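La noche de los vasos verdes

Un cuento de Sena Addo

El primer aviso llegó en febrero, cuando el brazo llevaba 34 minutos clasificando cosas y Adjoa Amoah estaba comiéndose una mandarina con los pies subidos a otra silla.

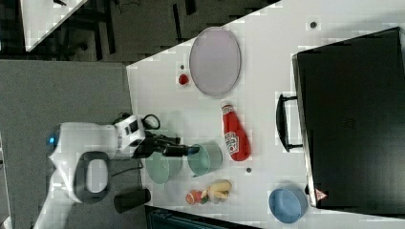

Fue un clic. Nada más que un clic, como cuando alguien cierra un bolígrafo en la habitación de al lado, y Adjoa levantó la cabeza enseguida, porque conocía los ruidos de aquel brazo mejor que los de su propia nevera. Estaba el zumbido de la base, que subía medio tono al girar. Estaba el suspiro de la muñeca. Y estaba el golpecito doble de la pinza al cerrarse, tac-tac, que a ella le parecía precioso y que a sus compañeros de Kemimer les parecía un ruido. El clic no pertenecía a ninguno de ellos.

—¿Has sido tú? —le preguntó al brazo.

El brazo terminó de bajar sobre los vasos, se detuvo un momento y siguió con lo suyo. La luz azul no parpadeó. En la pantalla, el registro decía que todo iba bien: agarre correcto, agarre correcto, agarre correcto. Iba por el intento 1.086 de la campaña y no había tirado ni una sola cosa en toda la tarde. ¡Ni una! Adjoa se limpió los dedos en el pantalón y abrió la ventana del par de fuerzas.

Hay que decir que a Adjoa aquello le encantaba. Había llegado a Kemimer desde una fábrica de muebles, Wodwood, donde los robots eran enormes y amarillos, vivían dentro de jaulas y repetían el mismo gesto hasta la jubilación. Allí se ponía una valla, se ponía un candado en la valla y se acababa la conversación. En cambio, el brazo de Kemimer trabajaba encima de una mesa, al lado de la gente, con trastos de cualquier cocina, y cada vez que se acercaba a algo parecía que se lo estaba pensando. Ella podía pasarse una hora mirándolo dudar delante de un plato. Le había escrito a su madre una carta entera (¡una carta, en papel!) sobre cómo cogía una pelota pequeña sin aplastarla.

La curva del par tenía un diente. Era muy pequeño, casi una mota, y coincidía con el clic al milisegundo. Adjoa amplió, volvió a ampliar y fue hacia atrás. En el intento anterior no estaba. En los de la mañana tampoco. Siguió bajando por el archivo hasta que le escocieron los ojos y encontró otro, más tímido, y luego otro más, todos en la articulación de la muñeca, todos con la pinza abierta y la mano a punto de bajar.

Entonces volvió a sonar.

Esta vez lo vio. La pinza estaba quieta encima de los dos vasos, esperando la orden, y sin orden ninguna bajó un dedo. La anchura de un dedo, quiere decirse, de un dedo de Adjoa. Luego subió otra vez a su sitio y se quedó allí, tan formal.

—Ah, no —dijo ella—. Eso sí que no.

Pulsó la seta roja.

Lo normal, al pulsar la seta, era que los frenos mordieran y el brazo quedara congelado como una foto. Lo había hecho cientos de veces, a veces solo por el gusto de oír los frenos, que sonaban todos juntos, como una puerta de coche bueno. Sonaron. Pero la muñeca siguió bajando. Despacio, con una lentitud casi educada, la pinza fue cediendo hacia los vasos sin motor que la empujara, solo con su peso. El más cercano al borde se inclinó. Adjoa alargó la mano para cogerlo.

Y aquí es donde el cuento podría haber sido otro.

Porque la mano ya estaba en el aire. Había salido sola, como sale la mano cuando se cae un vaso en casa, antes de que una decida nada. Adjoa la miró con asombro, a 30 centímetros de unos dedos negros que en ese momento no obedecían a nadie, y la retiró tan deprisa que se dio con el codo en el respaldo y vio las estrellas. El vaso se volcó, rodó hasta el borde, cayó en la moqueta y no se rompió. Ni siquiera hizo un ruido digno de mención.

Adjoa se quedó de pie, agarrándose el codo, muerta de miedo y muerta de risa.

La pinza tocó la mesa y se paró. Ella cortó la corriente en la pared, esperó, contó hasta 15 y después contó hasta 15 otra vez, por si acaso. Colgó el cartel de no tocar en el interruptor. Solo entonces llamó a Caron.

Caron era el fabricante de los frenos y tenía un teléfono de guardia que, según la leyenda, contestaba siempre la misma voz. La voz contestó. Era una voz de hombre mayor, con radio de fondo.

—¿Frena pero resbala? —preguntó.

—Frena todo menos la muñeca. Y antes de eso hace un clic.

—¿Como un bolígrafo?

A Adjoa se le puso la piel de gallina de pura alegría. ¡Lo conocía! ¡Había otra persona en el mundo que conocía el clic!

—¡Exactamente como un bolígrafo!

—Es el disco del freno —dijo la voz, y bajó la radio—. Se le hace una película de grasa. Viene de la junta de arriba, una gotita, una nada. El disco intenta agarrar, patina un diente, agarra. Eso es el clic. Mientras el motor sostiene el brazo no lo nota usted ni lo nota el ordenador, que mira el motor y lo ve estupendo. El día que le quita la corriente, el freno se queda solo y ya ve.

—¿Y lo de antes? Se movió sin que yo se lo pidiera, con la corriente puesta.

Se hizo un silencio. La radio daba el tiempo para la costa.

—Eso ya no es mío —dijo la voz—. Mire el cable de la muñeca. Y no lo mire encendido.

El cable de la cámara hacía un arco negro por encima de la muñeca. Adjoa le tenía cariño a ese cable; era lo único despeinado que llevaba el brazo. Se puso los guantes, calzó la pinza con dos tacos de espuma, tumbada por completo la idea de fiarse de ningún freno, y siguió el arco con la linterna hasta dar con el conector. Estaba bien puesto. Lo siguió hacia atrás. Detrás de la articulación, en un sitio donde solo se puede mirar torciendo el cuello como una lechuza, la funda se había pelado contra un tornillo. Dentro brillaba un hilo de cobre, uno solo, rozando el hilo vecino, que era el del sensor de posición.

Cada vez que la muñeca pasaba por ese ángulo, el sensor creía durante un instante que estaba un dedo más arriba de lo que estaba. Y el brazo, que era muy aplicado, se corregía.

Adjoa se sentó en el suelo, al lado del vaso. Dos averías. ¡Dos! Una que lo movía y otra que no lo dejaba parar, cada una tapando a la otra, las dos viviendo en el mismo codo de la misma noche sin haberse presentado. Por separado podían haber tardado meses en dar la cara. Pensó en el que diseñó el tornillo y en la gota de grasa bajando con toda la paciencia del mundo. Pensó también en su mano en el aire, y eso ya no le hizo tanta gracia.

Escribió el parte de un tirón. Lo mandó a Zillard, donde tenían otro brazo igual, con el mismo cable y seguramente el mismo tornillo, y puso en el asunto PARADLO YA, con mayúsculas, que era algo que en Kemimer se consideraba de mala educación. Contó lo del clic, lo del disco, lo del cobre. Llegó al apartado de incidentes con personas y escribió «ninguno». Lo borró. Escribió: «He metido la mano. La he sacado a tiempo. Propongo una cinta en la mesa y que nadie la cruce con el brazo vivo, yo la primera, aunque se caiga un vaso».

Le contestaron de Zillard a las cuatro de la madrugada. Lo habían parado. Habían apagado las luces, se habían quedado callados en el laboratorio, habían movido la muñeca a mano, muy despacio, y lo habían oído.

«Como un bolígrafo», decía el mensaje. Y debajo, en otra línea: «Qué maravilla. Qué susto. ¿Tú has dormido?».

Adjoa no había dormido. Estaba desmontando la junta de arriba con una llave diminuta y la linterna entre los dientes, y acababa de encontrar la gota.

27 comentarios · Compartido 112 veces

También en relatos
El ascensor que aprendió a saludar
Manual de uso para una casa vacía
Turno de noche en la cinta seis
La báscula miente los lunes impares
Carta a una lavadora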